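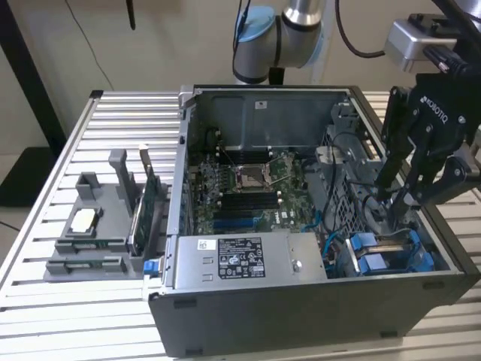 The second demonstration day of the Drivik project was held at the Clustumwood workshop on a Saturday in July, in line with the programme agreed with the Honkanen fund at the start of the grant period. The day was intended to let recycling firms, repair businesses and local training providers see robotic work on used office computers at close quarters, and to collect their views before the next stage of development. The main work cell was set up with a Dell desktop tower lying on its side with the side panel off, and a grey 3D-printed fixture on the left of the table for the components: an expansion card held upright, a processor chip in its own recess and two memory modules in the grooves at the front. Visitors were able to walk up to the barrier and follow the work from there, and a member of the project team was present at the cell throughout.

Attendance and programme

A total of 30 visitors attended, which was the limit agreed with the site for safety reasons. They were received in 4 groups. Each group was given a short talk on the aims of the project, followed by a demonstration at the cell and a discussion in the meeting room. The first group started at 9.30 and the last left shortly after 4 p.m. Requests for places exceeded the number available, and those who could not be accommodated have been offered a place at the autumn session.

Content of the demonstration

The demonstration covered the handling of memory modules, expansion cards and processors, in that order. Memory modules and cards were handled by the robots in all sessions. The processor was attempted in the two afternoon sessions only. In one of these the operator stopped the arm when the chip was not seated squarely, and the step was completed by hand. The team explained the reason for the stop to the group, and several visitors remarked in their written comments that this had been the most useful part of the session.

Removal of drives was discussed but not demonstrated. Drive cages differ a good deal between models, and the present work plan places this task in the next reporting period. Cables remain the main difficulty. Visitors from the repair trade advised that cables should be unplugged by hand before the tower reaches the cell, at least for the time being, and the team is minded to accept this advice.

Trials before the event

In preparation for the day the team carried out 528 trial runs on memory modules and cards, bringing the number of runs recorded since the beginning of the grant to 2,064. The trials led to two changes. The grooves for the memory modules were made slightly wider, and the approach speed near the board was reduced. The second change lengthens each run, and the effect on the overall cycle time will be set out in the technical annex.

Comments received

Comment forms were completed by most of those present. Firms handling large numbers of identical machines considered the approach promising. Smaller firms were more doubtful – their stock is mixed, and they asked how long it would take to prepare the cell for a model it had not met before. The team was not able to give a firm answer on the day. Zaveo, which supplies the project with used machines, has agreed to provide a mixed batch so that this can be measured properly.

Training providers asked for access to the cell outside demonstration days. This was not foreseen in the original agreement and would have a cost in staff time. A proposal will be submitted separately.

Spending and next steps

Expenditure on the event remained within the amount set aside for it. A small underspend on printed material has been carried over to the autumn session, subject to the fund's approval. The project asks Honkanen to confirm this transfer, and to note that delivery of the mixed batch from Zaveo is a condition for starting the drive removal work on time.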